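**Subject:** Re: [eggs-list] Prarik's new washing deduction, and are we all going back to the farm stand?

Arnout Dierckx wrote:

> Hi all,
>
> Got my February statement from Prarik and there's a new line on it, "surface handling," taken off every dozen that goes in as ungraded. I called and was told it covers rewashing. I wash my eggs! I've always washed my eggs. Has anyone else got this line, and did you get a letter first? I can't find one, but my filing system is the passenger seat of the truck.
>
> Also wondering what people are doing about feed. The layer mash from Skavach went up again and I'm close to the point where the brown eggs pay for themselves and nothing else. I have 490 birds and no wish to have fewer, but I can do arithmetic.
>
> If anybody sells direct and wants to tell me what a dozen goes for at the end of their lane, I'd be grateful. I have no idea what to charge.
>
> Arnout

Hi Arnout, and hi everybody I haven't written to since the fall,

Yes, I have the same line. No letter here either, although there was a one-paragraph notice folded in with the January pickup schedule, and I only found it when I went looking after your message. It says the deduction applies to "lots presented without a grading slip." So I think it has less to do with whether your eggs are clean and more to do with whether you hand the driver a slip. I gave him one on the last pickup, handwritten, and he took it and put it on the clipboard without a word. I'll know when the next statement comes whether handwritten counts. If you want to try it too, mine had the date, the number of dozens, the size, and my signature. I left the grade blank because I'm not a licensed grader and I didn't want to claim anything.

On the phone they were perfectly nice to me but couldn't say who had decided on the amount. I asked for it in writing and was told somebody would email. So far, no email.

Feed: I split my order this winter. The pullets stay on Skavach and the older hens are on the Tsegaye mill's coarse mash, which comes in a plain bag and smells wonderful (I know, I know, but it does). It's cheaper by the ton, but you have to pick it up yourself and the dock closes at 3 in the afternoon, so figure in the drive. The hens sorted through it for the first week and left all the fines in the bottom of the trough. I started wetting it a little in the mornings and that mostly fixed it. Laying dropped for a few days and came back. I wouldn't switch the whole flock at once, and I wouldn't switch during a cold snap, which of course is when I did it.

For pricing, I really think you should just drive around and look. The stand on the river road is higher than me and the one by the school is lower, and we all sell out, so go figure. People will pay more for a mixed-color dozen than for all brown. They'll also pay more if the carton is new, which annoys me every time I buy a bundle of new cartons.

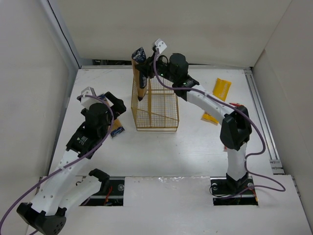
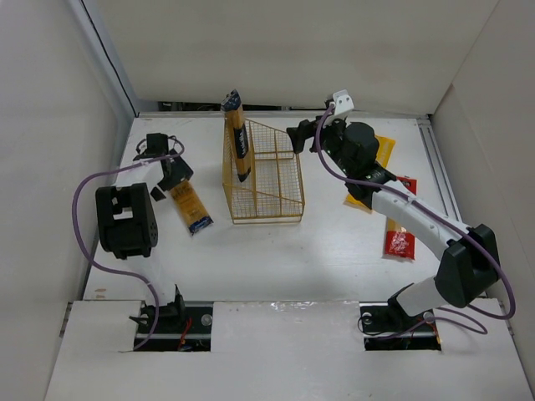
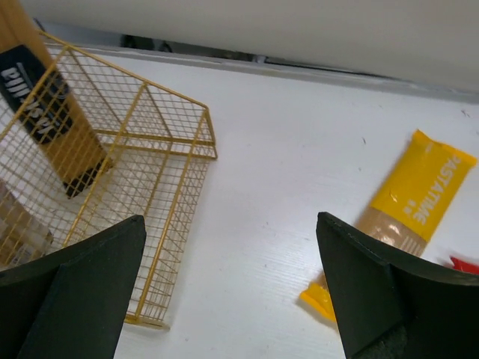 My stand has been open since last spring and it's still basically a cooler on a bench with a roof over it. I sold 107 dozen out of it in my best month, which was more than I expected and enough that I had to start keeping track of which cartons went in first. The bench is where I'm stuck now. I keep the price list, the carton return note and the little flyers in a shoebox, and the shoebox has been rained on. What I'd like is a wire mesh basket like that gold one, open at the top so people can reach right in, and with mesh you can see through so the flyers don't get forgotten in the bottom. If you've bought anything like it for a stand, tell me whether the finish holds up outdoors. I've got a feeling mine would be orange by June.

The other thing I'd tell you about selling direct, Arnout, is to work out your change. I lost a lot of small sales the first summer to people who only had a twenty. I tried the Lukisent card reader for a while – it works fine if you have signal, and at the end of my lane I do not. Now I have a cash box with a slot and a sign that says exact change or bring it next time. Most people bring it next time.

Do check with the county before you put anything out by the road. I spent $200 on the stand permit and the inspection of the cooler, and they did want to see a thermometer inside it. The inspector was friendly and bought a dozen on the way out. You'll also need your name and address on every carton, and the old brand has to be covered up if you reuse them. I use big white labels and my daughter stamps them after supper.

I'm not leaving Prarik, by the way. With the number of birds I've got I can't move it all at the lane, not in winter anyway, and I'd rather have a grumpy buyer than a porch full of eggs. But I've gone down to two pickups a month and I like knowing there's somewhere else for the rest to go. You've got a bigger flock, so you might find the split falls in a different place.

A couple of loose ends. Whoever asked about the nest box mats back before the holidays, I have four extra, used but scrubbed, and you can have them if you come get them. And I'm still looking for a secondhand candling lamp, any kind, as long as the cord isn't chewed.

Let me know what your next statement looks like! I'll post mine when it comes.

Ye-seo Jang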